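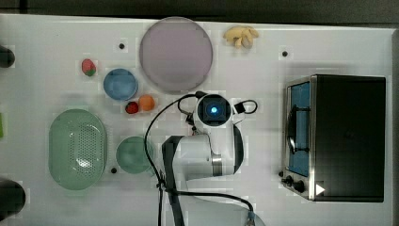
3. Materials and layout

3.1 The kitchen set

The objects used in the naming and sorting sessions were everyday kitchen pieces and toy foods of the kind found in nurseries, waiting rooms and family homes. We wanted a mixed set, with colours that didn't all match and shapes that overlapped in use, as most household collections do after a few years. Part of the set was bought new from Grustik and part came second-hand from the Zokdale exchange. No attempt was made to replace pieces that clashed.

Everything was laid out on a plain white tabletop with a few small dark holes in its surface. A white ground was chosen after early trials at the Srour site, where a wood-grain cloth had made the pale banana hard to pick out for two of the older participants. The banana is still the least striking piece in the set. Its yellow is very light, and in the layout of Figure 1, where it lies to the right of the large plate, it has much less contrast with the table than the strawberry or the orange fruit.

The tableware falls into three sizes. The largest pieces are the oval green colander and the big round plate, a pale pinkish lavender with a slightly raised rim. The blue bowl is much smaller and has a lighter rim. Between them in the sorting scheme come the smaller pieces in blue-green shades, such as the teal-green plate to the right of the colander in Figure 1. We refer to the colander as "green" throughout, although participants also called it mint, sage and, in one case, "hospital colour".

The toy foods are small and simply shaped. The strawberry has a leafy green top and was rarely mistaken for anything else. The other red fruit caused more trouble. Seen from above it was taken for a tomato, a plum or a second strawberry, depending on how it lay and on what was next to it. We kept it in for that reason and scored any of these names as acceptable. Ghassan Geagea, who did the first round of coding, had argued for a separate category of "red fruit, other", and this was adopted from the second week onwards.

3.2 Participants and sessions

The sessions took place in the ground-floor room at Flenau, with 60 adults taking part. All had cooked at least one meal at home in the week before their visit. Each participant came once and worked alone with one of the authors present. Darlene Kennedy ran the morning sessions and Tamer Nasrallah the afternoons.

A session had two parts. In the first, the participant stood at the long side of the table and named each object in any order, without touching it. In the second, the participant was asked to put together "the things that belong together" and to say when they had finished. The word "belong" was left unexplained. If a participant asked whether we meant colour or use, the answer was always "whichever you like". There was no time limit, and the longest session lasted 9 minutes.

Names were written down as spoken. Corrections made by the participant were kept alongside the first name, and the first name was used for scoring. A name was scored as general if it would fit more than one object on the table ("dish", "fruit") and as specific if it would not.
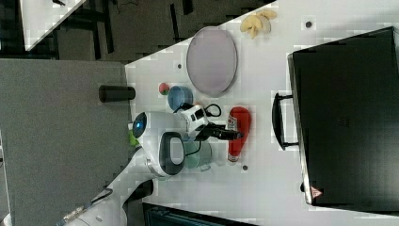 3.3 Changes to the layout

The layout wasn't fixed. Early sessions had shown that people borrow the name of a neighbour: a shallow dish beside a cup becomes a saucer, and the same dish beside a pan becomes a lid. We therefore used several arrangements and changed which pieces stood close together. In Figure 2 the blue bowl, a small fruit, a pale teal cup and a red squeeze bottle with a white cap are close to one another, and the banana lies by itself beyond the large plate. In Figure 1 the bowl has only toy foods close by, and the colander is over on the left side of the table.

Bottles were included because they sit between the two groups. They are neither tableware nor food, but most people keep them with one or the other. The red bottle was called ketchup by nearly everyone who saw it. The lime-green one had no such settled name – sauce, washing-up liquid and lime juice were all offered – and it moved about more during sorting. Some put it with the cup. Others left it where it was and sorted around it.

The cooking pots raised a different question. They are black, heavy-looking beside the pastel pieces, and they were placed at the side of the table when used. We had expected them to act as containers, with toy foods put inside, but several participants treated them as belonging to another kitchen altogether. Ziad Shboul's notes from one session record the remark "those are for cooking, the rest is for children". After this we stopped telling participants that all the objects came from one set.

Angle of view also matters for naming. From straight above, a shallow bowl and a plate differ mainly in their rims, and a cup is known chiefly by its handle. Looked at from the side of the table, the round plate appears as an oval. Participants were free to lean over or step sideways, and most did so at least once, usually at the colander.
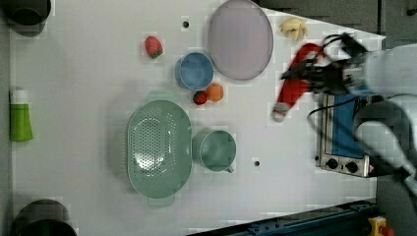

Figure 3. Layout with the colander and cup in the lower centre of the table, a lime-green bottle on its side at the left, and the black pots in the left-hand corners.

3.4 Scoring of groups

A group was any two or more objects moved together or named aloud as a group. Objects that touched before sorting, such as the two small fruits below the blue bowl in Figure 3, were counted as grouped only if the participant said so or moved them as a pair. The cup and colander in Figure 3 are close in colour, and groups containing both were marked as "colour" unless the participant gave a different ground. A typical different ground was washing: the colander for rinsing, the cup for pouring.

Bülent Yurt and Tamer Nasrallah each coded all sessions separately and agreed on 93 per cent of the groups. Most disagreements concerned the banana, which participants tended to put down on the nearest plate without comment. We couldn't decide from the notes whether this was a group or just a convenient place to leave it. These cases were coded as ungrouped, and Section 4 gives the results with and without them.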